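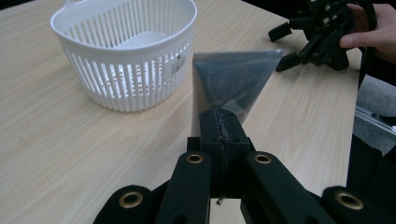 Fig. 16. Bag held upright in the jaws, serrated edge up. Basket at left, second gripper at right.

Section 7. Jaw does not release (thin plastic bags)

Applies to the Plovitz hand-held gripper, single or in pairs. Added after the stuck jaw at Bramwood in April. Revised May 16, 2018, B. Villanueva.

What happens: trigger let go, jaws stay shut or open partway. Nearly always a fold of bag pulled down behind the center block and into the inner linkage. Operator pulls harder, the fold goes deeper, then the arm snaps open on a finger. That was the Bramwood injury. Pinched thumb, no break.

CAUTION: Do not pull the bag out by hand while the trigger cable is under tension. Keep fingers out from between the inner and outer arms.

To clear the jam

1. Stop. Both operators, if two grippers are on the table. Second operator backs off and keeps still.
2. Lay the jammed gripper flat on the table, jaws pointing away from you.
3. Slacken the trigger cable 2 full turns at the handle end.
4. Check the arms move freely by pushing on the outside of the outer arms with the flat of a ruler. If they spring, cable is still tight. Back to step 3.
5. Ease the bag out toward the wide end. Slowly. If it tears, get the peices out with blunt tweezers.
6. Look at the brass grommets on the inner and outer arms. Any grommet loose or sitting crooked, take the gripper out of service and tag it.
7. Look at the screw tip between the inner arms. Bag film likes to wrap on it.
8. Retighten the cable. Open and close empty, then once on a scrap of bag.

Note: if the jaws still stick with nothing in them, it's not the bag. See Section 9, linkage wear. Linkage is due for replacement at 2,000 cycles anyway.

Avoiding it

Grip the bag lower down, on the narrow part, with no loose folds hanging behind the block. Keep the second gripper and its cable clear untill the bag is over the basket. Don't regrip in mid air.

Log every jam on the Brorness sheet, even the ones that clear right away. Gripper number, bag type, who was holding it. Injuries go to Benito Villanueva same shift.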